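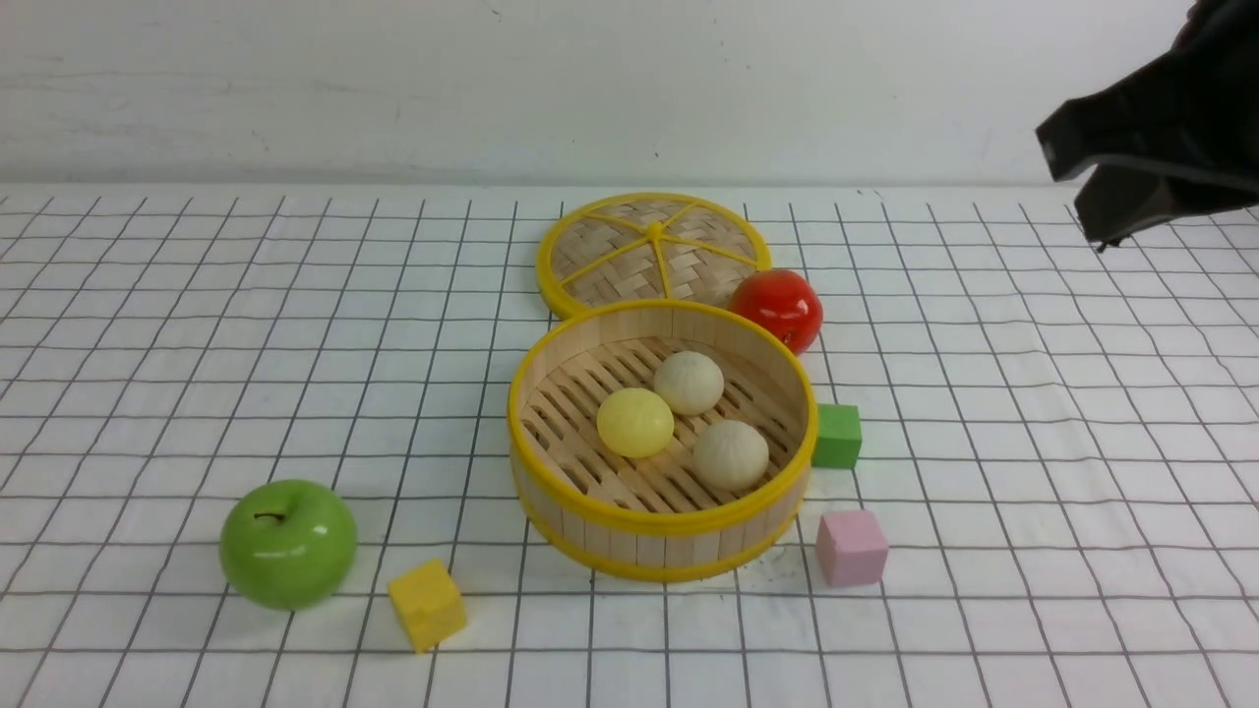 Folbridge Tabletop Demonstration Station

The Folbridge station is a complete bench for recording manipulation examples used to train learning systems. It is supplied to university laboratories and industrial research departments that require demonstrations gathered under the same conditions from one session to the next.

Each station includes a white work surface marked with a grid, a teleoperated arm with gripper, a head-mounted camera position and the Wollden recording software. The operator guides the arm through a task, such as placing a bun in a steamer basket or moving a foam cube to a given grid square. The software stores camera images, joint positions and gripper commands on a common clock. Every recording is saved as a separate episode with its task instruction in plain text.

Object Set

The standard object set contains 60 items, including foam cubes in several colors, imitation food and household containers with lids. Items differ in shape, surface and stiffness. Replacement items may be ordered singly. Users may add objects of their own, provided that each is entered in the object register before recording begins.

Session Planning

The Falcão planning module issues a starting layout for each episode and refers to the table grid when specifying positions. The library supplied with the station holds 188 layouts. Operators may mark an episode as successful, failed or withdrawn. Failed episodes are kept by default and may be left out at export.

Specifications

Work surface: white, with dark grid lines
Object set: 60 items
Layout library: 188 layouts
Local storage: over 400 hours of recording
Export: by episode, task or operator
Part number, complete station: FB-876

Installation and Support

The station should be placed against a plain, light-colored wall, under steady overhead lighting. Direct sunlight on the work surface should be avoided. Camera calibration is required after installation and whenever the table is moved.

Installation, operator training and repair are provided by Flatero. Requests for a quotation should state the delivery address, the number of stations required and any objects needed beyond the standard set.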